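Okudport Forums > Machines and Learning > Hand-held gripper data: is any of it worth the bother?

siebe_k
Posted Feb 4, 2022

I keep hearing that if you get enough people at home picking things up with a hand-held gripper, the robot sorts itself out. I'm not buying it. Our lot at Fostik paid for 30 hours of this stuff and the arm still fumbles a sock. What are people collecting that's any better? And please don't just say "more variety".

mabuza_s
More variety. Sorry, but it's true. Blocks on a bare table teach you blocks on a bare table. Jewellery on a blanket is a proper test: thin cord, beads that roll, strands lying across each other, and cloth that bunches under the tips. Typical setup, with the box at the right:

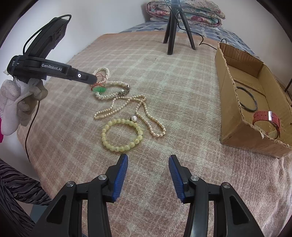

Page 6 of 8

siebe_k
OK, it's cluttered, I'll give you that. But look at the long pearl necklace, it crosses over itself near the top. Where is the learner supposed to grab it? One person goes for the clasp, the next one pinches whatever strand is closest, and you end up training on an average of two habits.

kinsella52
Siebe's right about the habits. I did 52 takes for Sutanto last July and by the end I was grabbing everything the same lazy way. Nobody checked. They counted takes and paid by the take, so guess what they got.

mabuza_s
That's a problem with how they paid you, Kevin. You can write down a grasp rule in one line. Ours says single loop first, tangled stuff last.

kinsella52
And did anyone follow it?

mabuza_s
Mostly.

J. Ndlovu
What bugs me is the two-handed part. There's a second gripper coming in from the left with GenRobot.AI on the arm, and a gloved hand under it. A person working two tools knows without thinking which side should hold and which should pull. I've yet to see a policy learn that from home recordings alone. Has anyone here got numbers, or is it all demo clips?

siebe_k
Demo clips. It's always demo clips.

mabuza_s
I've got numbers for bracelets, closed loops only. Beaded ones are fine. I wouldn't show you the necklace results.

J. Ndlovu
Then show us the necklace results! Those are the ones I'd pay for.

mabuza_s
I'll ask Sizwe at Kosau if I can post the failures. No promises.

siebe_k
I'll believe it when I see it. Still not signing off on another 30 hours.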